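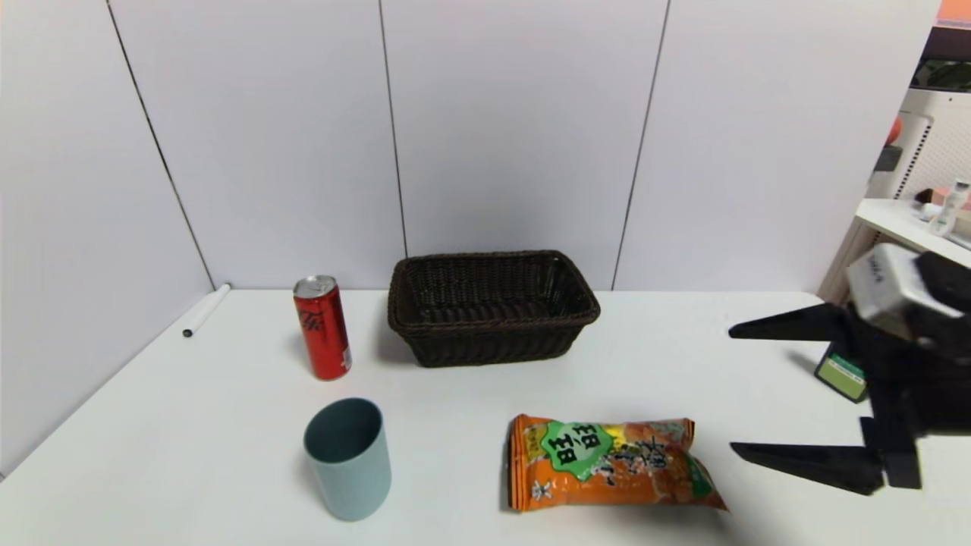 Staltbridge's shared break rooms are going self-service from Monday week, and the old snack cart is done. The Bettencourt building got its setup first, on the second floor. Small so far. White table against the white wall panels, a brown wicker basket at the back with nothing in it, a red can of Coca-Cola, a pale blue-gray cup, an orange snack bag with 旺旺 on the green badge. Basket gets stocked Friday afternoon, says Wanda Kasprzak, who runs the rooms for Jalard. Until then bring your own.

The cart made its last round in April. It had been losing money for a while and the supplier wanted a bigger minimum order, 800 items a month, which the two buildings never got near. Jalard looked at vending machines and didn't like the contract. So, baskets.

How it works. Each room gets one basket for packaged snacks and a shelf in the fridge for cans. You take what you want and pay at the card reader by the door. Prices are on a sheet next to the reader. No cash, the box went missing twice last year and Kasprzak is not buying a third.

"It's a table and a basket. People know how to use a table and a basket," she said Monday.

Stock comes from Evside, the wholesaler out past the rail yard. Their first delivery is 1,000 pieces for both buildings, split by headcount, so Bettencourt gets the larger share. Rice crackers, nut mixes, granola bars, two kinds of chips. Cans are cola, lemon and plain sparkling water. No fresh food at the start, no sandwhiches, no fruit. Fruit was asked for by a lot of people on the April survey and Kasprzak says she's looking at it for the fall, maybe a bowl on Tuesdays and see how much gets eaten.

Survey numbers, for those who missed them: 100 replies. 40 people wanted more savory, which is why the crackers are in. Almost no one wanted the old protein cookies back.

Cups are the other change. Paper cups are gone from both buildings. Reusable ones will be kept on the table. Use one, rinse it, rack it. The rack is to the left of the sink. Cups left in meeting rooms will be collected at the end of the day but please don't make a habit of it. Anyone who prefers their own mug can keep one on the upper shelf, name on the bottom.

Not everybody is happy. Duarte Brandão on the fourth floor liked the cart. "It came to you. Now it's two flights down for a bag of chips," he said. He has asked for a second table upstairs. Jalard says they will look at sales after the first six weeks, and if the fourth floor is really going without they'll find a corner for one.

Matilde Louro, who sits closest to the break room, had a different worry, which was noise. The door there has never closed right. It's on the repair list, new closer has been ordered, no date for it yet.

Allergies. Evside is sending the full ingredient lists and these will hang in a binder beside the price sheet. Imported snacks will have a translated label in the binder too. Anything with nuts goes in a seperate basket, smaller, on the fridge side. If you have a serious allergy, talk to Kasprzak before the first delivery so she can check the order against it.

Suggestions for stock: there'll be a sheet on the wall above the table. Write the product and the brand, readable please. The order closes every other Wednesday at noon. Late ones roll over to the next order.

The second building gets its table a week after Bettencourt. Same layout, other side of the hall from the copier. Velimir Lazarević is handling that one and needs a hand moving the old filing cabinets out first, ideally two people with decent backs. Find him at the front desk in the mornings.

Leftover cart stock, mostly tea bags and sugar, is in a box under the front desk. Free to whoever wants it. What's left by Friday goes to the food pantry.

Refunds on old cart cards: bring the card to Valter Morais in accounts, room next to the stairs, before the end of the month. Balances get paid back to your bank account, so have the details with you. Cards with nothing on them can go in the recycling.

Posted 14 Jul 2025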